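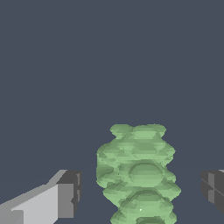
Simulated gripper and green test object, from the Fengate Open Day demonstration.

The Fengate Open Day is a yearly public event held in August at the Fengate workshop in Dratstead. It is run by Plalholm, a small firm that writes control software for robot arms. Visitors are shown how grasping is developed and tested, mostly in simulation, and can try some of the work for themselves. The event is free and the doors open at 10 am.

Background

Plalholm moved into the Fengate building when it outgrew two rooms above a shop in Dratstead. The first open day was arranged by Shalini Malhotra, who was then the firm's only full-time programmer. It was meant for neighbours who had asked what went on inside, and the programme was a talk followed by tea. The simulation demonstration was added the following year and has been the main part of the day ever since.

Attendance is limited to 400, a figure set by the fire rules for the building. Tickets are given out by the Dratstead library and at the workshop door. School groups are let in during the morning and the general public after 1 pm.

The Mamo demonstration

The demonstration uses Mamo, a simulator written at Plalholm. It shows a pair of gripper fingers and a single object against a plain dark background. The view is taken from close to the gripper, so the left finger looks large and much of the right one falls outside the picture. Colours and lighting are kept simple so that the program runs quickly on ordinary computers.

The best-known object in the set is pale green and lumpy, with many rounded bulges. Staff call it "the sprout". It was made by Fuad Abdella, who wanted a shape with no flat sides and no obvious place to take hold of it. The full set holds 2,971 objects, most of them made by a program that joins simple forms together at random. 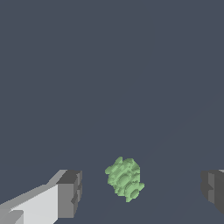
Why is the work done in simulation first?
A simulated grasp can be repeated many times without wearing out a gripper or breaking the object, and the same starting position can be used for each attempt.

Each showing lasts 50 minutes. A member of staff begins by explaining the three things the program has to choose: where the gripper should go, how it should be turned, and how far the fingers should close. Several attempts are then run on the large screen, with the speed turned down so that they can be followed. Failed attempts are left in the programme. In one recent year the sprout was dropped in every attempt of the first morning showing, and Bethel Tefera, who was presenting, used the time to go through the contact figures with the audience.

The object is not always placed in the same way. It may be upright or leaning, and nearer to one finger than the other. With an uneven shape, a small turn changes which bumps the fingers will meet, and a grasp that holds in one position can slip in another. Presenters usually stop the program while there is still a gap on both sides and ask the audience where they would take hold. 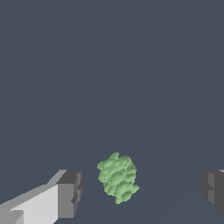
Visitor sessions

After each showing, visitors may steer the simulated gripper themselves. There are 3 desks, each with a screen and a hand controller. Anisa Wijaya designed the controls, which were reduced to two sticks and one button after the first year's version was found too hard for younger children. Turns are kept short when there is a queue.

A grasp is counted as good if the object stays between the fingers when the gripper is raised and then tilted. Scores are shown at the desk but are not kept. The attempts themselves are saved without names and may be used later by Plalholm when checking changes to Mamo. A notice at each desk says so, and visitors can ask for their attempts to be deleted.

Large objects tend to be the hardest for beginners. When the shape nearly fills the space between the fingers, there is little room to correct a poor approach, and a finger may catch on a bulge before it reaches the narrower part.

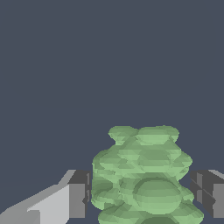 The green object between the two gripper fingers in Mamo.

Talks and other activities

A short talk is given at 3 pm in the upstairs meeting room. Past subjects have included friction, the cost of computer time and the testing of safety stops. Ibsa Tesfamariam has given the talk most often. His notes are printed and left by the entrance, and older ones can be read at the Dratstead library.

There is step-free access to the ground floor, where the showings and desks are. The meeting room is reached by stairs only, so the talk is also played on a screen downstairs. Parking at Fengate is reserved for disabled visitors on the day.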